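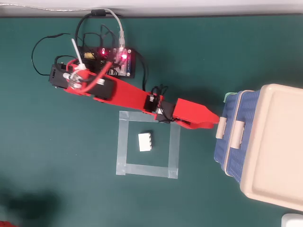
Soup Night Comes Back to the Kincaid Street Hall

Well, friends, we finally did it. After a very long stretch of eating our own soup in our own kitchens, we had the long tables out again last week, and I can't tell you how good it was to hear that hall get loud (the radiators helped, clanking away like they always do in November). Thank you to everyone who came, and a special thank-you to everyone who came early and carried chairs.

For those of you who are new to Drodcombe, soup night started with Hazel Szabo and one very large pot of mushroom barley. She had made too much for a family birthday and put a note on the hall door, and so many neighbors turned up that she did it again the next month. The pot is still with us. It has a dent on one side from the time it rolled down the back steps, and it takes two people to lift when it's full, so please don't try it alone no matter how strong you're feeling.

This time we had four soups going. Hazel made the mushroom barley, of course. Kwok-wai Fu brought a chicken and corn soup that was gone before the second table got up, and I'm told he has promised to make double. Gus Haddad did his red lentil with lemon, and there was a plain tomato for the kids, which an awful lot of grown-ups seemed to be eating too! Bread came from Girham Bakery, still warm in the bags, and somebody left a beautiful apple cake on the piano without a name on it. If it was yours, please come and collect your plate. It's the blue one with the chipped rim, and it's in the cupboard over the sink.

Several of you asked Gus for his recipe, so I made him write it down. He cooks two chopped onions slowly in olive oil until they're good and golden, and he was very firm with me that this takes 30 minutes and can't be hurried. Then in go a couple of teaspoons of cumin, two cups of red lentils, a grated carrot and eight cups of water or broth. Let it simmer until the lentils fall apart, salt it well, and squeeze in the juice of a whole lemon right before you serve it. He doesn't blend his. I tried it both ways at home and like it a little smoother, but don't tell him I said so.

The jar by the door took in $119, and all of it goes toward the new stove. The old Biller has two burners that light and two that only think about it, and anyone who has tried to keep four soups hot on it will know why we're saving up. Lanying Lü has been pricing secondhand ranges and would love to hear from you if you know of a restaurant or church kitchen that's clearing one out. Gas, please, and it has to fit through the side door.

We'd like to keep going every month through May, with a break if the snow gets bad. Latrice Brannigan is keeping the list of cooks, and she still needs soups for January and February. You don't need to be fancy. Split pea is always welcome, and so is anything with noodles. If you're bringing something with nuts or shellfish in it, let Latrice know beforehand so she can put a card next to the pot.

Bring your own bowl and spoon if you can, and a lidded container if you're hoping to take some home. Doors open at half past five, and the side entrance has the ramp.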